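Equipment Plan Gallery: Tabletop Handling Stations

The Grirnthorpe Center for Applied Automation is preparing its equipment request for the coming budget year. This page gathers pictures of the work the new stations are expected to carry out, with short notes on cost, space and replacement. It is intended for department heads and for members of the purchasing office who do not visit the laboratory regularly.

The request covers 13 items. The largest is a second arm for the Tritlow room, where bench time is now fully booked through September. Questions about the figures should be sent to Tetteh Sulemana, equipment planning, before the draft goes to the finance office.

Household Objects

Mug handling is one of the standard tasks for which the second station will be used. A glossy red mug and a wooden mug tree are seen above the white tabletop, with the black gripper in the foreground and a bowl, white inside and light blue outside, at the left.
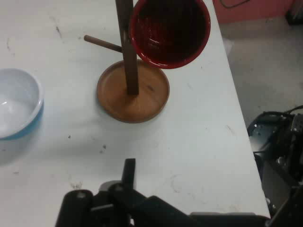 Budget and Planning Notes

Grippers and fingers. Fingers are treated as consumable parts and are budgeted separately from the arm. The plan allows for one spare set per station, at 454 dollars per set. Departments that require a special finger shape should submit a drawing with their request.

Wrist cameras. Each station is to be equipped with a small camera at the wrist. Cameras, mounts and cables are to be ordered together under the Atinga supply agreement, as separate orders last year arrived several weeks apart.

Tabletops. The top in the picture shows scuffs and small dark marks in many places. Replacement tops are listed as a minor item and do not need separate approval. The same white finish will be ordered so that new recordings can be compared with earlier ones.

Test objects. An allowance of 2,000 dollars is proposed for mugs, bowls, racks and similar goods. Ordinary store items are acceptable. Receipts must be kept, and duplicates of each object should be bought at the same time – matching colors are often difficult to find later.

Floor space. The second station requires clear access on the side where the arm and its cables are placed. Facilities staff will confirm the layout before any deposit is paid.

Service. The Grukodar maintenance plan covers inspection, labor and replacement joints for the arm. It does not cover fingers, tabletops or test objects. Notice of 59 days is required to cancel.

A revised price list will be added to this page when supplier quotations have been received.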